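Constanza Bustos wants £9 for a box of Brunard shortbread, and I asked her what the extra buys. "The packaging does a lot of the work," she admitted.
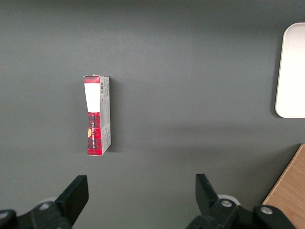

Bustos has sold gift food in Plostham since before the rents went up. Her rival Chia-hao Sin thinks tartan is lazy. "Put red plaid down a narrow box and people assume a granny baked it," he told me. Bustos says up to 60 go in a good December week. I asked who bakes it. "A supplier in Altstead," she said, and wouldn't name them.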